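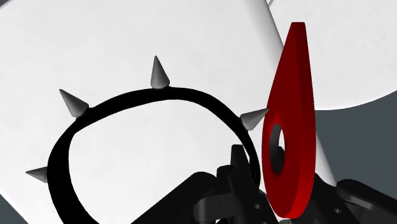 Black band, four grey spikes along the outer edge.

Print this entry | E-mail this entry
Shares: 3 | Comments: 3

Notebook, bookbinding bench. October, started 9:20 in the morning

Paste trials for the Stamatopoulos ledger, continued. The ledger has 600 leaves and the spine is bare since last week, so I want to decide the paste before the damp weather comes into the workshop. Eun-ji made two batches yesterday evening and left them covered on the shelf.

Batch A: wheat starch, cooked 40 minutes on low heat, stirred by hand, passed through the horsehair sieve three times. Smooth, a bit like yoghurt. Smell is neutral.

Batch B: same starch, same water, but cooked in the Plukik pot with the paddle. It has small lumps which the sieve did not take away. I think the paddle does not reach the corner of the pot, and there the starch stays half raw. I diluted a spoonful and brushed it on scrap. The lumps are visible when you hold the paper to the window.

So for the spine I use A. B can go for the boards of practice books, where it is not so important.

Lining paper

I tested two papers on the dummy book. The Serkberg is strong but stiff, and when the dummy opens at the middle it makes a hard fold at the second band. The Lomeletti is softer and follows the movement of the spine much better. It stretches when wet, so it must be cut a little short in width. I forgot this the first time and had to trim with the scalpel afterwards – not a nice thing to do near the sewing.

Grain direction: head to tail, both papers. I write it here because on the old Serkberg sheets the pencil arrow is wrong. Please do not trust the arrow, bend the sheet and feel.

Order of work for tomorrow:

1. Brush out the spine with the dry hog brush. Old animal glue is still sitting between sections near the tail. If it does not come with the brush, leave a thin poultice on it for a quarter of an hour and lift it with the bone folder. No metal.

2. First lining in Lomeletti, paste A thinned until it drops from the brush. Dab, do not pull. Leave under light weight with blotter, change the blotter twice. 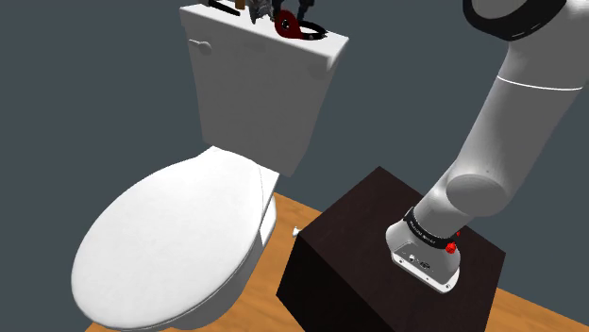
3. Second lining the same way, but only after the first is fully dry. Last year I was in a hurry with the parish register, and the spine became concave when it dried. Despina Tsolakis had to take everything off again, and she was very kind about it.

4. Endbands. The thread colour is still open. The old one has faded to something between green and grey, and inside the fold it was blue. I prefer to match the faded one.

Costs so far: 1095 for leather and paper together, within what we agreed with the owner.

16:40. The dummy is dry. It opens flat at the front and at the middle, a little tight at the last sections. I can accept this. Paste A is back in the fridge with a lid and label.

To ask Despina: does she still have the narrow backing boards? Mine are too wide for this shoulder.

Comments

Eun-ji B.: Sorry for the lumps. I also think it is the corner of the pot. Next time I will soak the starch overnight first and scrape the corner with the wooden spoon.

Despina Tsolakis: Narrow boards are in the lower drawer of the press, left side. For the endbands I would go one shade darker than the faded thread, because new silk always looks brighter beside old leather.

Reader from the evening course: Can I use the Lomeletti also for hinges on single leaves, or is it too heavy?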